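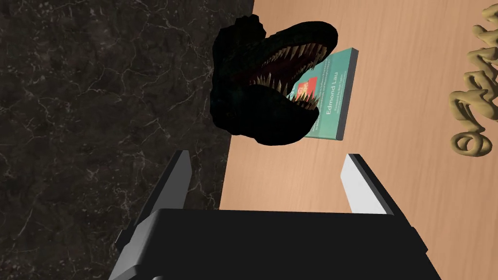
Week 4 handout: what the wrist camera knows
Notes by Zinash Zeleke, revised 27 August 2024

Reading before the tute: the Flodby report, sections 2 and 3. Section 1 is mostly the authors being pleased with themselves and can wait.

1. The setup

We train a grasping policy entirely in simulation and ask it to behave in a world it has never met. The trick is domain randomisation. Every episode draws new surface materials, new objects, new colours and new lighting, with no regard for taste. Marble may butt up against timber. A dinosaur head may sit on a paperback. The policy has no business caring, and the whole method rests on its learning not to.

The input is a single wrist view plus the gripper opening. The output is a small change in pose. There is no depth channel, and yes, people ask every year.

2. What gets randomised

Surfaces: material, colour and where one stops and the next starts.
Objects: shape, scale, pose. Pundeck (our asset library) holds 609 of them, chosen by someone with broad interests.
Gripper: shade and finish only. Geometry stays fixed, or the fingertips stop being a useful reference.

3. Views with nothing to grasp

Early versions made sure a target was always between the fingers. The resulting policy was very confident and closed on bare tabletop 40 times in 100 trials. The Fikre variant keeps the awkward views, where the space between the fingers is plain surface and anything of interest is off to one side.
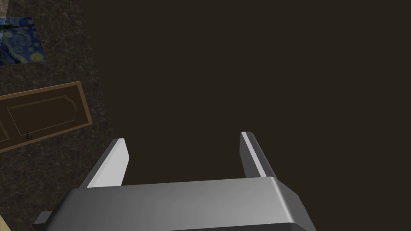 With those included, the same test gave far fewer phantom grasps, at the cost of slower approaches. Maltham's group argues the slowness is a fault in the reward and has nothing to do with the data. I think they're half right - bring an opinion on which half.

4. For the tute

Flat pictures are a nuisance. A painting of a thing and the thing itself can look much alike from one viewpoint. Sketch how two successive wrist views would tell them apart, and say what you assume about the motion.

Then run the baseline with seed 156 and save your logs. Last January's lot didn't, and marking was a sad affair.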